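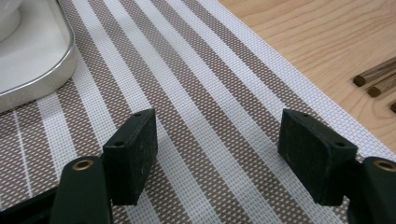

Woven striped placemat

Meltness Groundcover Grevillea

A low, spreading shrub for sunny banks and the front of garden beds. Meltness grows to 20 cm high and 2 m wide, with soft grey-green leaves and coral flowers from late winter into spring. Honeyeaters visit it often.

Plant in well-drained soil and water weekly through the first summer. Once settled it copes with dry spells and light frost. Use a low-phosphorus native fertiliser in August – ordinary garden fertiliser can kill it. Trim lightly after flowering.

Sold in 140 mm pots. Limit of four per order. We don't post to WA or Tasmania.

Related plants
Costache Correa
Nurklow Dwarf Banksia
Skostley White Boronia
Native tubestock – mixed tray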